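Larnham 9 Stove: Owner's Guide
Section 2. Lighting, running in and the first week

Read this section before the first fire. Reading it during the first fire is traditional but slower.

The Larnham leaves our workshop with its paint only partly cured. Until it has had its running-in fires, treat it gently and keep clothes and bedding well clear. 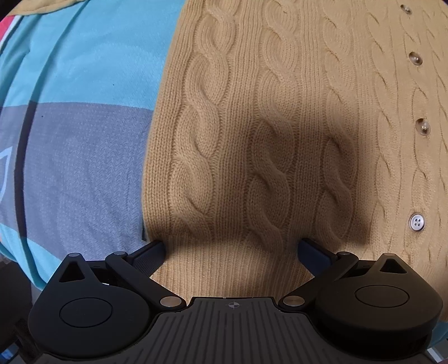
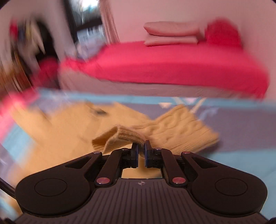
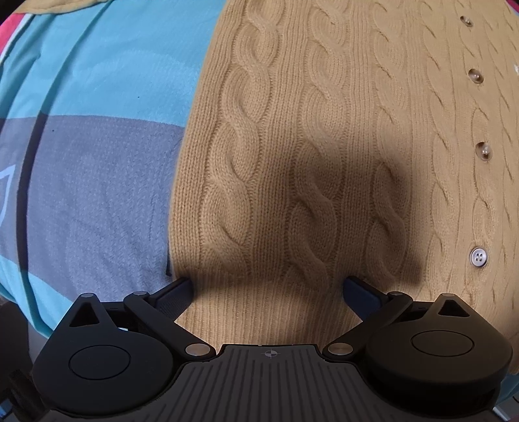
Before you light it

1. Take everything out of the firebox. This includes the glove, the spare rope seal and this guide.
2. Check that the baffle plate sits flat on its two side rails. It may have shifted in the van.
3. Open the flue damper fully. The handle should point straight up.
4. Open a window. The paint will smell, and the smoke alarm will have opinions.

The first fire

5. Lay a few sticks of dry kindling over one firelighter. Resist the large log. It will still be there tomorrow.
6. Light the firelighter and leave the door on the latch, open by a finger's width, for ten minutes.
7. Close the door and let the fire burn out by itself. Don't add fuel.
8. Let the stove go completely cold, preferably overnight.

Repeat steps 5 to 8 the next day with slightly more wood. On the third day you may have a proper fire.

Note: Ticking and creaking are normal as the plates warm up. A loud bang is not, and we would like to hear about it.

Caution: Don't touch the paint while it is hot. It goes soft before it goes hard, and a thumbprint made in the first hour is there for good. Our showroom stove at Eltport has one, and Jenő Hegyi no longer denies it.

Caution: Never use petrol, paraffin or anything else from the shed to hurry things along.

If the room fills with smoke

9. Check the damper again. Most of the calls we take end here.
10. Hold a lit twist of newspaper up inside the firebox for a minute to warm a cold flue, then relight.
11. If it still smokes, let the fire go out and ask your sweep to look at the chimney before you try again.

Spare rope seal is part number 2381. Baffle plates are 119.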